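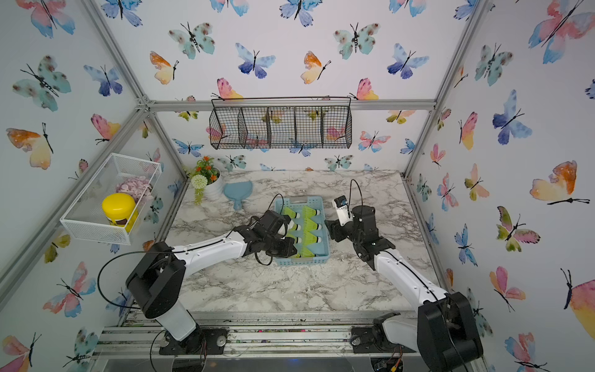
Search this site Go

Agata Orlandini runs Sarkus, a software consultancy that takes on students for their final projects. Companies bring a problem, a student works on it for one semester, and the company keeps the code. We spoke to her on 12th March at her office.

She started the company after leaving Levchenko, a firm that made scheduling tools for print shops. "I was maintaining a reporting module that two customers used," she says. "I learned a lot about databases and very little about customers."

The first student project was for Danik, a wholesaler of plumbing parts. Its stock lists were kept in spreadsheets, and each branch named the same part differently. The student spent most of the semester matching names. "The company wanted a forecast," Orlandini says. "I had to tell them they couldn't forecast a part that had 8 spellings. They were annoyed for a week, then they gave us someone from the warehouse to help."

That project became Nevo, the matching tool Sarkus now sells. It reads product lists, proposes which entries are the same item, and leaves the decision to a person. Customers often ask for that last step to be removed. She has refused so far. 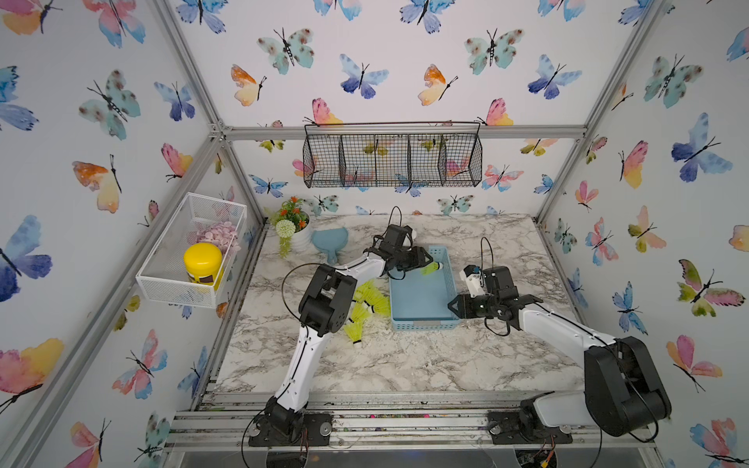
Working with students

Sarkus takes two students at a time. Each has a supervisor at the university and another in the company, and the two supervisors have to agree on the topic in writing before any work begins.

"The university wants something new and the customer wants something that runs on Monday," she says. "If you don't sort that out early, the student gets pulled both ways."

Students are paid, and they attend the customer meetings. Orlandini doesn't ask for a particular programming language when she interviews them. She asks them to explain a piece of their own code that they no longer like.
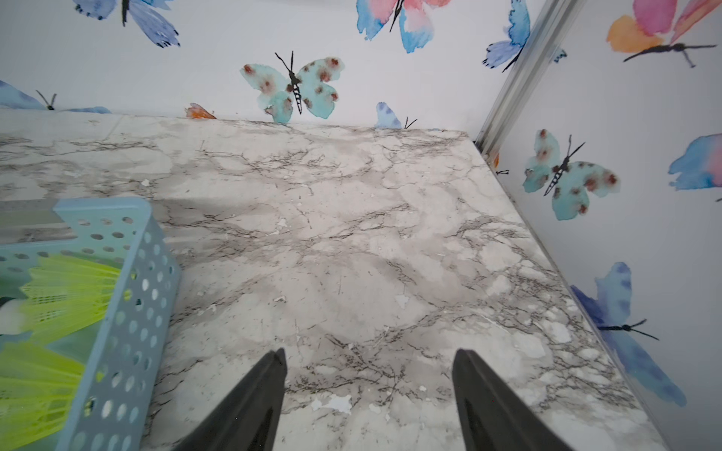

She also asks them to write documentation from the first week. Several have complained about it. One came back in December to extend his old project and found he needed his own notes to get it running.

Asked about plans for the rest of the year, she mentions a new version of Nevo that handles price lists as well as parts. Testing is under way with Danik. "They have the worst data I know," she says, "so they get it first."

Filed under: Interviews, Software, Student Projects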